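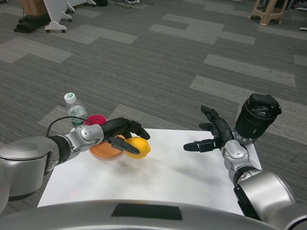

Slower on the way in, Moura kept telling me over the headset, slower, you steer it like you're swatting a fly. Fair enough! I'd been driving the arms since breakfast and my shoulders had quit on me. You move, the robot moves a beat later, and if you forget that beat you end up chasing your own hand.

Tuesday, May 22, 2018

So, lemon day. We're teaching it to deal with a lemon and an orange plate, left hand only, and I did 41 runs before lunch (17 of them I threw out myself, mostly for dithering). The thumb is the tricky bit. I like to get it low first and let the fingers come over the top, but Moura likes everything closing together, and we argued about it through two coffees. Mixed styles confuse the training, she says. Probably true. I'm still keeping my thumb.

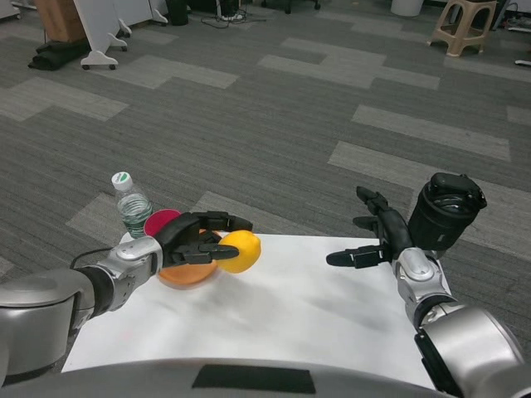
Hartmut Böttcher, teleoperator, Nirbridge project

Fingertips are so much nicer than a full grab, by the way. You don't feel a thing through the controls, so it's all eyes, and I catch myself holding my breath like I'm threading a needle. And the right hand! I have to park it somewhere and not twitch, or the twitch goes in the recording too. Had an itchy nose for one entire run.

The total is up to 889 good ones. Furent wants 2873 before they'll start training, so I'll be seeing lemons in my sleep for a while. Cups tomorrow, if Moura gets the new glove settings loaded. Must bring the other chair cushion.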